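Chapter 7
Fuel Handling and Storage at Small Airports

Most airports in the country have no airline service. They are used by flight schools, crop dusters, medical flights, and people who own one small airplane. What these airports sell, more than anything else, is fuel. A field that cannot pump fuel on a given day loses traffic to the next field down the road, and some of that traffic does not come back.

This chapter covers how fuel gets from the delivery truck to the wing. It assumes you have read Chapter 6 and know the difference between avgas and jet fuel. The two are stored in separate tanks, moved through separate hoses, and recorded in separate books. Putting jet fuel in a piston airplane can stop the engine shortly after takeoff, so much of the daily routine described in these pages exists to keep the two apart.

We will follow one airport through the chapter. Farnemstead has a single runway, two storage tanks, and a refueling truck that holds 1,000 gallons of jet fuel. Avgas is sold at a self-serve pump next to the ramp. The airport is run by the town, but the fuel business is leased to a private operator, Stidden Air Services.

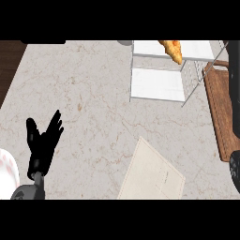 In October, Stidden sold 2,488 gallons of avgas in 229 separate sales. The average sale was a little under 11 gallons, which is typical of a field with a busy flight school. Trainers top off often and take little each time. Jet fuel sales are fewer and much larger. A single turboprop may take over 300 gallons in one stop, and the operator has to know before it lands whether the truck needs to be filled.

Section 7.1 deals with receiving a load: checking the paperwork, gauging the tank, and taking a sample before the driver connects the hose. Section 7.2 covers daily checks for water and dirt. Section 7.3 is about grounding and bonding, and should be read before any ramp visit. Section 7.4 explains inventory records and how to find the cause when the book figure and the tank reading do not agree.

The last section compares Farnemstead with Akpalu Field, where the airport owns the tanks and employs the line crew directly. The worksheets at the end of the chapter use the Dokis fuel log, a one-page form filled out at the close of each shift. Keep a blank copy with you as you read Section 7.4.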